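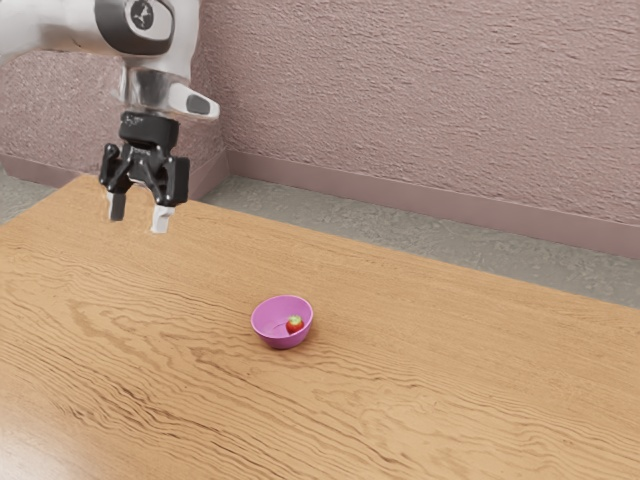 Simulation and Handling Group, Hitley workshop

Notebook, 2023-01-27

Open day at Sutatholm. Writing this up tonight while it's fresh, because my paper notes are mostly arrows.

Short version for those who stayed behind: go next time! They had the whole ground floor open, real cells on one side and a row of big screens on the other where you could watch the simulated versions run. I meant to give the screens a quick look and ended up spending most of the afternoon there.

The station I liked best was the strawberry in the pink bowl. White arm, black parallel-jaw gripper, a big wooden table and one berry. It looks like nothing, and then you start asking questions and it gets good fast. A strawberry sitting low in a bowl is a mean little target. The near rim hides the bottom of it, the wall of the bowl is right there where one finger wants to go, and the leaves on top give the vision side something green to argue about. They start each run with the jaws open, high over the left part of the table and well away from the bowl, so the approach has to be planned properly every time.

The Sutatholm people had 556 saved starts for this one task, and you could call up any of them from a keyboard at the end of the bench. I asked for one with the berry hard against the bowl wall and the planner came in with the fingers turned so they ran along the wall. Lovely to watch. I asked for the same start again to see if it was luck, and got the same motion. Then somebody's kid asked for the hardest one and the gripper knocked the bowl sideways, which got a bigger cheer than any of the good runs.

Things I wrote down at the station:

Wrist rotation is chosen before the descent and then locked. They tried correcting it on the way down and the fingers kept clipping the rim.

Contact on the berry is modeled soft, contact on the bowl is modeled stiff. They said the soft part took almost 17 tries to get to where the berry neither squirted out nor sank into the fingertips. We gave up on ours after two, so there may be hope for us yet.

The table grain and the wall color get swapped between batches. The one they kept going back to for visitors had a very wavy orange-tan wood and rough pink walls, and I asked if that was a joke. No - the strong grain is there because an early version of their detector took dark streaks for edges of objects. We have the same trouble with the scratches on bench 2 and have been blaming the lamps for it.

Lighting is kept flat for the visitor runs. They have harsher setups but didn't show them. I'd like to see those, particularly with a glossy bowl, where I'd expect the highlights to cause grief.

After that there was a talk from the Pesinari side about moving from the simulated runs to the real cell. I got there late and stood at the back. What I took from it: they don't try to match everything. They match the finger geometry and the camera position as closely as they can, and let the rest wander over a wide range. The question time was better than the talk. A man in a Van Acker jacket asked what happens when the fruit is bruised already, and the answer was a very cheerful "we don't know yet." I wish more open days had answers like that.

The real cells were busy and I only got a proper turn at one, a box-closing job. Fine, solid, noisy. I didn't take notes. The coffee was down that end too, so there was a permanent queue across the walkway and you had to keep ducking around people with cups.

To do from this:

- Set up our own bowl task. Any bowl, any small soft thing. Start with the object in the middle, then push it out toward the wall.

- Lock wrist rotation before descent and compare with what we do now. Half a day, I think.

- Get a strong-grain wood texture in and run the old detector on it before we touch anything else. I have a bad feeling and would like it confirmed.

- Write to Sutatholm and ask if they'd share a few of the start files. The person at the keyboard said yes in principle. Our format is different but the conversion script from December should mostly cope.

- Ask about the harsh lighting sets in the same message.

I have their handout, two sheets, pinned over the printer. Please don't take it home. The drawing of the finger angles on the back is mine, and the upper one is wrong - use the lower one.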